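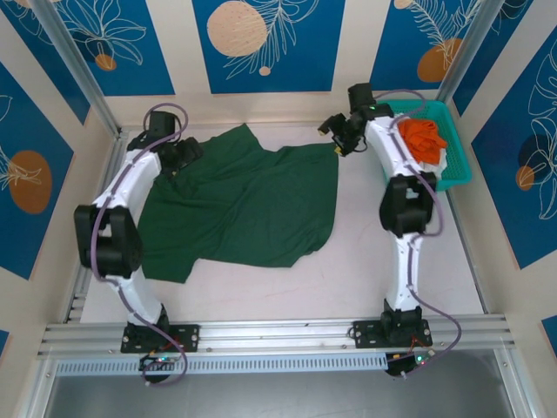 ## Potberg工房 見学メモ（2023-01-23）

帰りの電車で打ってます。誤字は後で直す、たぶん。

共同工房Potbergの見学会。目当ては会員が自作してる双腕の布たたみ機、通称Cikura。前から気になってて、やっと行けた。家で片腕だけ組んで止まってる身としては、もう一本足すと何が大変になるのか聞きたかった。そこ中心に書く。工房全体の紹介が読みたい人にはたぶん物足りないです。

参加費は材料代込みで1455円。端数が謎。受付で聞いたら、去年のネジと結束バンド代を人数で割った金額をそのまま使ってるとのこと。おつりの一円玉に苦労してた。次に行く人は小銭もっていくと喜ばれます。

### 場所

駅からバス。降りてすぐの金物屋の角を曲がって、突き当たりの二階。看板が小さいので一回通りすぎた。階段が急。重い工作機械は全部一階で、二階が電気と組立て。Cikuraは二階の奥。

土足禁止、スリッパあり。厚手の靴下推奨。足元がとにかく冷える。暖房は入ってるけど上のほうだけ暖かいやつ。

### 本体

白いリンクに黒いサーボの腕が二本、向かい合わせ。手前に横に渡したアルミのレールに、黒い取付板ごとボルト留め。台に直接つけないのがまず勉強になった。うちのは合板の天板に木ネジで、加減速のたびに板ごと揺れる。ここのは土台がアルミフレームの囲いと一体なので、押してみてもびくともしない（許可もらって押しました）。

レール留めにした理由は間隔の調整だそうで。最初は腕どうしが近すぎて、真ん中で肘がぶつかりそうになる。離しすぎると今度は布の真ん中に両方届かない。ちょうどいい位置を探すのに、ゆるめて、ずらして、締めて、を延々。一度決めたらレールにけがき線を入れておけ、と強く言われた。うっかりゆるめて全部やり直しになった日があるらしい。

配線は紫のケーブルが手先から肘の外側を回って、レールの下の小さい基板まで。腕一本につき基板一枚。基板がレールからぶら下がる感じなのは見た目が少し不安だけど、点検は楽そう。しゃがめばLEDが見える。赤と緑。

ケーブルの余りは長め。短くきれいにまとめたくなるけど、肘を伸ばしきったときに引っ張られてコネクタが抜ける。うちもそれで一個だめにした。ここは大きく輪にして逃がしてある。まねする。

囲いの内側は青地に白い葉っぱや花の線画、オレンジの丸とかが入ったパネル。かわいい。工房というより喫茶店。柄は担当の人の趣味で、本人いわく「灰色の箱の前に三時間座れない」。わかる。

### 説明してくれた人

Uzma Usmaniさん。Cikuraの言い出しっぺで、二本目の腕と制御まわりの担当。元は服の直しの仕事をしてたそうで、布の話になると早口。こっちも早口なので説明があっという間に進んでメモが追いつかず。聞き違いあったらすみません。

話の順番もばらばらですが、覚えてるところから。

- 作り始めは一昨年のSeptember、じゃなくて九月（英語の資料見ながら打ってるので混ざる）
- 最初は片腕でハンカチ。半分に折るだけなら片腕でできた
- シャツ類に手を出したとたん無理になって二本目
- 二本目は一本目の左右逆にすればいいと思ってたら、配線の取り回しだけ逆にならず、組み直し
- 部品は通販と、近所のMohmandという模型店。小さいネジはほぼMohmand
- 制御ソフトは会員の自作で、名前はImier。読みはイミエ。由来は聞きそびれた

Imierの画面も見せてもらった。正直、最初は何が何だか。左右の関節の角度がずらっと並んで、下にカメラの絵。手先のカメラの絵が一番大きく出るようになってて、動かす人はほとんどそこしか見てないそう。

### 手先の話が長かった

今回の一番の収穫。

指は黄色い樹脂で、面に四角いくぼみが格子みたいに並んでる。内側の縁に細い黒っぽいゴム。布をはさむのはこのゴムのところ。うちの指は平らな板にスポンジテープで、薄い布だと滑る、厚い布だと二枚いっしょにつまむ。この「二枚いっしょ」がみんなの悩みらしく、ほかの見学者も同じ質問をしてた。

Usmaniさんの答えは、布の端を狙え、に尽きる。真ん中をつまむと下の層まで持ってくる。縁は縫い目があって厚みが違うので、そこを横から押して山にして、山の頭だけはさむ。手縫いでまつるときに指でやるのと同じ、だそうです。裁縫しないのでぴんと来なかったけど、手先カメラの絵を見たら一発でわかった。

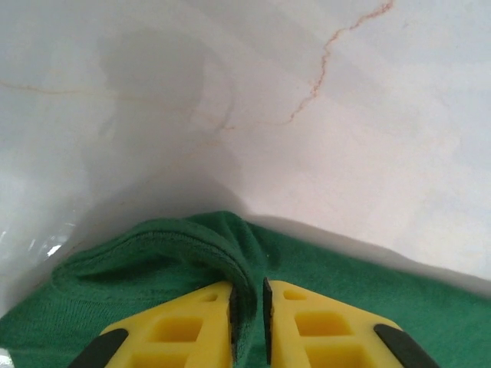 緑の布の縁。ふくらんだところを黄色い指ではさんでいる。手先カメラより。

指を下げる量がむずかしい。下げすぎると台を突く、浅いと空振り。この台は表面が大理石柄のつるっとしたやつで、照明が映りこむ。カメラの絵で白く飛ぶところがあって、布の色が薄いと境目がわからなくなる。だから練習の布は緑とかオレンジとか、はっきりした色ばかり選んでるとのこと。白いTシャツは「来年の課題」。

ゴムは消耗品。布の毛がつくと滑るので、粘着テープでぺたぺた取る。洗うより早い。貼り替えは指を外さずにできるように、最初から端を少し余らせて貼る。これ、家に帰ったらすぐやる。

### 実演

緑の布を台の真ん中にくしゃっと置いて開始。奥の右手に青緑のかご、中にオレンジの布の山。

動かしかたは、人が手元の操作用の腕を動かして、それをなぞらせる方式。その記録をためて、あとで自動で動かす練習に使う。今ある記録が96本。始めたときは一日で終わると思ってたそうで、たたみ終わりの形が人によって違うのに途中で気づいて、最初のほうは全部捨てた、と。袖を先に折る派と身頃を先に折る派で割れて、しばらく険悪だったらしい。今は袖が先。壁にも紙が貼ってあった。

自動のほうも見せてもらえた。この日は16回やって、最後の形まで行ったのは半分ちょっと。私が数えたんじゃなくて、工房の人がホワイトボードに正の字をつけてた分です。失敗はだいたい同じで、片方の手がつまみそこねたまま、もう片方が先に進む。引きずられて布が台の端までずるずる。見てるこっちが「あー」と言う。二本あると、待つ、が一番むずかしいんだなと。片腕のときは考えたこともなかった。

対策を聞いたら、つまんだあと少しだけ持ち上げて一拍置く、という動きを記録のときに人間側が必ず入れるようにした、と。地味。でもそれでだいぶ減ったそう。人間がせっかちだと機械もせっかちになる、とのこと。耳が痛い。

うまくいった回は普通に拍手した。速くはない。私が手でたたんだほうがずっと早い。でも右と左が同時にすっと動くところは、何回見てもいい。

### 触らせてもらった

希望者だけ、一人二分くらい操作できた。並んだ。

感想。重い。操作側の腕がけっこう重くて、肩に来る。あと左右の奥行きがつかめない。右は合ってるのに左が浮いてる。目で本体を直接見るより、画面の手先カメラを見たほうが合うと言われて、そうしたら急にできた。縁をつまんで持ち上げるまでは行けた。半分に折るところで右を離すのが早くて、くしゃっと戻って終了。くやしい。

操作中に手を囲いの中に入れない、は徹底してた。布を直すときは必ず止めて、声を出してから。非常停止のボタンは操作する人じゃなくて隣の人が持つ決まり。うちは一人なので足で踏むスイッチにするか、と相談したら、靴をはいてないと踏みそこねるからやめとけ、と。たしかに。

### 聞いたこと、順不同

**Q** 二本にするとお金は倍？
倍より少し上。腕は倍、電源は容量の大きいのに買い直し、囲いも広げることになる。安く済ませたかったら先に囲いを大きめに作っておくこと。うちはもう手遅れ。

**Q** 音は？
思ったより静か。キュッという音がときどき。夜にマンションでやるなら、音より台に伝わる振動のほうが気になるかもとのこと。

**Q** サーボ熱くならない？
なる。肘が一番。続けてやるときは間に休みを入れる。布を広げ直す時間がちょうど休みになる。

**Q** 設計データは？
会員の間では共有。外向けはまだ整理中。Imierの説明書がほぼ無いので、それが先だそうです。急かしておきました。

### 帰ってからやることメモ

- 天板の木ネジやめる。アルミのレール買う（切断はPotbergでもやってくれるらしい、要予約）
- ケーブルの余りを長く
- 指の内側をゴムに。端を余らせて貼る
- 手先にカメラ。今は上からだけなので
- 練習用の布、濃い色のを何枚か。百均で可
- 二本目は、その後。その後！

滞在96分超、予定の倍近く。ほかの部屋（木工とミシン）は駆け足でしか見られず。ミシン部屋も楽しそうだったので次はそっちも。

次の見学会は未定、決まったら工房の掲示に出るそうです。スリッパの数に限りがあるので持参が無難。あと、二階の自販機は小銭しか使えないです。バス来たので駅からの道の写真はまた今度、じゃなくてもう電車だった。乗り過ごしそうなのでここまで。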